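4. Cables, Power and Objects in the Work Area

Last updated: April

This section covers the Tovness two-arm bench station. It applies each time the arms are powered up and after any change to the table layout. Brock Turcotte keeps the master copy.

4.1 Power on the table

1. Use a surge-protected power strip, one strip per station. Do not plug one strip into another.
2. Push chargers and adapters fully into their sockets.
3. Keep sockets and plugs outside the area marked on your layout sheet. The arms may pass near a cord at slow speed only.
4. Before closing a gripper, check the view from its own camera. A thin cord can lie between the open fingers without being noticed from the operator's seat.
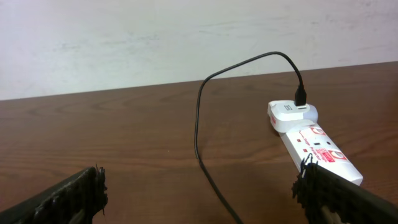
Figure 4-1. Gripper view: charger cord running between the fingers, power strip at right.

CAUTION: If a cord is between the fingers, stop and open the gripper all the way. Move the arm clear before you touch the cord – never pull it out by hand while the motors are on.

Report damaged cords to Latifa Ashour and write up form 285. Tape is not a repair.

4.2 Cables on the arm

5. Follow each arm cable from the gripper back along the link. Look for worn spots, tight kinks and missing ties or clips.
6. Move each joint slowly through its full range with the gripper empty. The cable loop should open and close freely and should not catch on the joint housing.
7. Check that the connector is seated at its fitting. Repeat after every 8 hours of running.
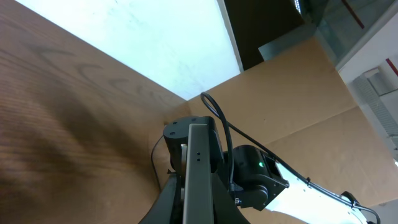
4.3 Picking up boxed goods

8. Place one item at a time within reach of the arm that will lift it. Phone boxes and similar cartons should stand on end.
9. Close the fingers slowly until the box is held. Stop if the sides start to bow.
10. Keep the second arm still, with its gripper open and empty, until the first has set its item down.
11. Clear loose cables from the table before the first lift. A loose end can be dragged by either arm.

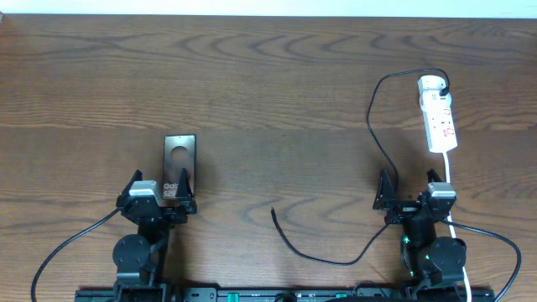
Figure 4-2. Box upright in the left gripper, right gripper open. Loose cable on the table – see step 11.

NOTE: Record the item and the arm used on log sheet 1,084. If a box is dropped, write that down too, even if it looks fine.

For stop button tests, go to Section 5.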